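Shared-table rules: what changes in June

The working rules for arm cells where a person stands within reach have been rewritten, and the new version applies at both sites from June. Eugeniusz Mazurek has been collecting comments on the old sheet since the winter, and most of them said the same thing: it was written for fenced machines and then stretched to cover tables. The new sheet is two sides of A4 and is meant to be read standing up.

The first side deals with people. Whoever is at the table is the operator for that run, and the operator's name goes in the log before the arm is enabled. One operator per table. Visitors stay behind the operator and do not hand things across. Speed at the tool is capped at 300 mm per second whenever someone is at the table, and the cap is set in the controller, where it can't be changed from the task script. If you need more than that for a test, the table has to be clear of people and the run is logged as unattended.

Hands are the part that drew the most argument. Chaudhry wanted hands off the table at all times, and the Flasier team said this made resetting too slow. We have settled on a middle course — hands may rest at the near edge while the arm is holding still, and come off before the next move is confirmed. 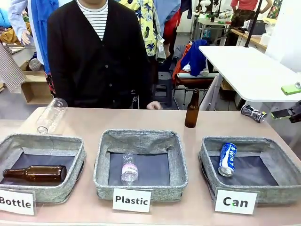
Labelling is on the second side, and it applies to any sorting task, whatever the items. Each bin carries a card that can be read from where the operator stands, with one word on it and no codes. Plain words such as "Bottle", "Plastic" and "Can" are what we want, in black on white, with the card at the front of its bin. One question came up at once: a clear plastic bottle is both a bottle and plastic. The rule is that the task sheet settles it in writing before the first run. With those three cards, "Bottle" means glass, and the sheet should say so.

Glass has its own line. Any glass item is checked for chips before it goes out, and a chipped one is withdrawn for good. Grip force for glass is set separately and signed for.

We went back through 400 log entries from the Pukier and Grukel tables while drafting this, and 68 had no operator named. That is the thing we would most like to see put right.

Old sheets should come down when the new ones go up. Comments on the wording still go to Eugeniusz, preferably with the run number attached.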